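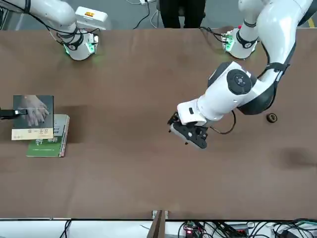

Book Handling and Shelving: Frequently Asked Questions

Kestcombe Reference Library, Collections Care
Maintained by Shona Baird. Last revised Jan 13, 2023.

These answers cover the general stacks and the reading tables. Rare and fragile items are governed by a separate procedure held at the Putmont store.

Can books be left lying flat on a table?

Yes, for the length of a working session. A flat book puts no load on its spine. Books left flat overnight go back on the sorting truck first, so that the table can be wiped down in the morning.

How high can a stack be?

Two books on a reading table. On the sorting truck the limit is set by the lip of the tray: no book may sit above it. Oversize volumes are always stored flat and never carry anything smaller than themselves on top except during sorting.

Which book goes on the bottom?

The larger one. If the two are the same size, put the heavier one underneath. A large book on top of a small one has unsupported board edges, and the boards will bow if it stays that way.

Does it matter if the edges of a stack don't line up?

For a short time, no. A slight offset makes the upper book easier to pick up. For flat storage, square the stack at the spine edge and allow the fore edges to fall where they may. Large offsets are a problem in storage only, where the exposed part of the lower cover fades faster than the rest.

Should spines all face the same way?

In flat storage, yes, facing out, so the call number can be read without moving anything. On a table it makes no difference.

Can I press on a closed book to flatten it?

Light pressure near the middle of the cover is acceptable on a sound binding. Do not press on the spine or on the joint, the groove where the cover meets the spine. A book that will not close under light pressure usually has something inside it. Check for inserts, folded corners or a bookmark thicker than card before doing anything else.

How do I take a book off the top of a stack?

Grip it by the two long edges, lift straight up, then move it sideways. Dragging a cover across the one below scuffs both. Cloth bindings are the worst affected — the scuff shows as a shiny patch and cannot be removed.

And off a shelf?

Push the neighbors on each side back slightly and take hold of the middle of the spine. Never hook a finger over the top of the spine. Nearly all of our repairs to headcaps come from this.

What surface is best for sorting?

A matte top, wiped clean and fully dry. Gloss finishes let books slide and reflect light into the reader's eyes. Smudges that do not transfer to a white cloth can be ignored. Smudges that do transfer are to be cleaned off before any book is set down.

What do you use to clean tables?

A lightly dampened cloth, followed by a dry one. Spray is applied to the cloth and never to the table. The Cladard table wipes once stocked in the supply closet were withdrawn in September because they left a residue on pale covers.

How close to the table edge can a book be placed?

Keep the whole book on the table, with a hand's width between it and the edge. Overhanging corners get caught by sleeves and bag straps.

What are the shelf conditions?

Shelves are filled to the point where a book can be removed with one hand and the rest remain upright. Bookends are used on any shelf with a gap. The general stacks hold 3000 volumes, and 175 of these are classed as oversize and kept flat in the lower bays.

Why do some older books have two labels?

The collection was relabeled in 1992. Books acquired before then may carry the earlier label inside the front cover. Use the spine label for shelving. Do not peel off the inner one, as it is part of the acquisition record.

I found a damaged book. Where does it go?

Place it flat on the repair shelf with a slip stating the fault and the call number. Slips go under the front cover with the end showing. No tape, no rubber bands, no adhesive notes on the pages. Jinlong Zou clears the repair shelf and updates the catalog entry.

Can I use a Woo book strap for a loose cover?

Yes, the flat cotton type only. Tie it at the fore edge and keep the knot off the cover.

Who do I ask about something not listed?

Leave a note in the Collections Care tray at the front desk, with the call number if the question is about a particular book.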